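Home | Forums | Local | Politics | Sport | Log in

Clitumby Town Talk > Local Politics

Council wants to reopen the indoor market. Sort of.
41 replies | 10 shares

**tidewrack**
Went to the public briefing on Thursday so the rest of you could stay in with your tea. 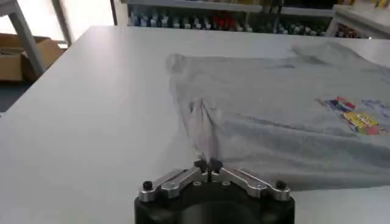
The short version is that the indoor market reopens in September, in stages, and the stages were drawn up by someone who has never bought a cabbage. Stage one is the food stalls, mornings only. Stage two is everyone else, once the council is "satisfied with progress". I asked what progress meant and was told it would be set out in the progress document.

**Mossop**
Which is published when?

**tidewrack**
After stage one.

**gravelpit_ken**
I'll stick up for them a bit. The roof was in a state, the wiring was worse, and if they'd thrown the doors open in one go and something had come down on a pensioner you'd all be on here asking for heads. Slow is fine by me.

**Mossop**
Slow was fine by me two summers ago, Ken. My sister-in-law has a stall in the second lot. She's been trading out of her garage and paying a holding fee on a pitch she can't stand in.

**gravelpit_ken**
Fair enough, the holding fee is a disgrace. I said so at the time.

**Mossop**
You said it was "a modest sum".

**gravelpit_ken**
A modest disgrace, then.

**Busisiwe Sibiya**
I have the fish stall, so I'm in stage one and supposed to be grateful. We've been told to be packed up by 2. The people who buy fish from me on a weekday come after work. I put this to the officer and he wrote it down, very neatly, and then read me the same paragraph again.

**tidewrack**
He read that paragraph to everybody. I could sing it by the end.

**halfpenny_lane**
Has anyone asked who gets the running of it? The Dundix name was on the slides, small print, bottom corner. They do the car park at Finuvness and it costs 7 quid to look at the sea.

**gravelpit_ken**
Dundix only did the survey. Please don't start that one again.

**halfpenny_lane**
They only did the survey at Finuvness as well.

**Mossop**
Cllr Chin said there'd be an open tender. Whether he checked with the rest of the cabinet before saying it is another matter – the leader was looking at her shoes.

**tidewrack**
She was. Nice shoes. Next briefing is in the library, same time, bring your own chair if the last one is anything to go by.

**Busisiwe Sibiya**
I'll bring fish.

Page 1 of 2 | Next | Back to top

Reader comments

**Ormerod** – Moved away years ago and I still read this over breakfast. Glad to see the roof is still being discussed.

**pat_on_the_hill** – Mornings only is no good for anyone on shifts. Has somebody told them about shifts?

**gravelpit_ken** – For the record, I've been against the holding fee from the start.

**Mossop** – Page 4 of the old thread, Ken.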